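3.2 Arrangement of drinks and snacks on a two-level rack

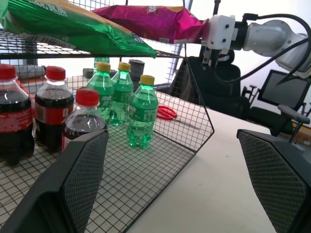
The way in which people put away small groceries at home has received less attention than the way in which they buy them. In the first part of our study we asked the members of 60 households how they decide where a product belongs. Many of them answered that they do not decide at all, and that they put each thing where a similar thing is already standing. De Bruijn and Van Beek call this the "neighbour rule" in their earlier work on the Markville pantries, and we keep this name.

For the present section we limit ourselves to two kinds of product, namely soft drinks in bottles and snacks in bags. These two kinds ask for different treatment. A bottle has a base and can stand by itself, but it falls easily when another bottle is pushed against it. A bag has no base. It can be laid flat, or it can be put upright between two other things, and in both cases its shape changes when it is touched. Our participants knew this well, although they seldom said it in words. They spoke of bags as "the top things" and of bottles as "the bottom things".

Figure 4. Mesh basket with cola bottles (red caps) and green soda bottles (yellow caps). On the upper mesh shelf lie a green and a pink snack bag.

As Figure 4 shows, the bottles share one basket and the bags have the level over it. We see in this arrangement a separation by kind of package, and inside the basket the colour of the cap makes it possible to tell the two drinks apart without reading the label. The green bag hangs a little over the edge of its shelf. In the interviews such an overhang was mentioned as a disturbance by 20 participants, while others considered it useful, for the reason that a bag which hangs over can be taken more quickly.

The low walls of the basket deserve a remark. When walls are low, the labels remain visible and a bottle can be lifted out from the side as well as from above. On the other hand, a low wall gives less support to a tall bottle. Participants who had a basket of this type at home told us that they fill it from the back to the front, and that they leave the short bottles for last. We did not find the same order among those who use a closed cupboard.

From the 686 placements that were coded by Kabbaj and Willems, we removed those in which the product was put down only for a short time and then moved again. This decision is open to discussion, as the border between a temporary place and a final place is not always clear. One participant kept a bag of crisps on top of the bread box from April until the end of the study and still called this place temporary. We come back to such cases in Section 3.3.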